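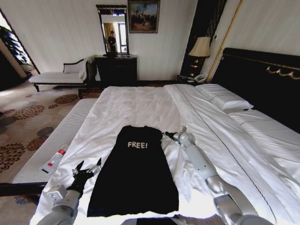 FREE! T-shirts find their way to Summont, one folded stack at a time

If you've walked around Summont this May you've probably spotted somebody in a black T-shirt with FREE! across the chest. I finally asked where they come from, and the answer is Stitora, the little print shop run by Lihua Xiao, who is giving away 328 of them before the street fair.

I went over on 5/24/22 to hear how it's going, and I came away with a folding lesson I didn't know I needed (my own drawers are a disgrace!). Lihua likes a big bed for the job. Lay the shirt flat, she told me, smooth it from the collar down, tuck the sleeves in and don't fuss over every little wrinkle. She gets through 70 on a good evening – I got through 15 and wanted a nap.
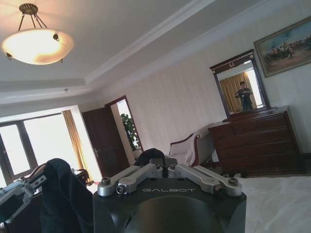 Black fabric in deep folds, with the bedroom's bronze-colored ceiling lamp lit.

Nektarios Dimitriou is handling the pickup side from his store on Wolard Street. He says he's had calls from people wanting extra larges, and yes, he has them, but they're going fast. One shirt per person, please, and kids' sizes are coming later.

Lihua had hoped to print 400, only the last box of blanks showed up in navy and she sent it back. "It has to be black," she told me, and I wasn't about to argue. I took a medium home with me. It's still folded.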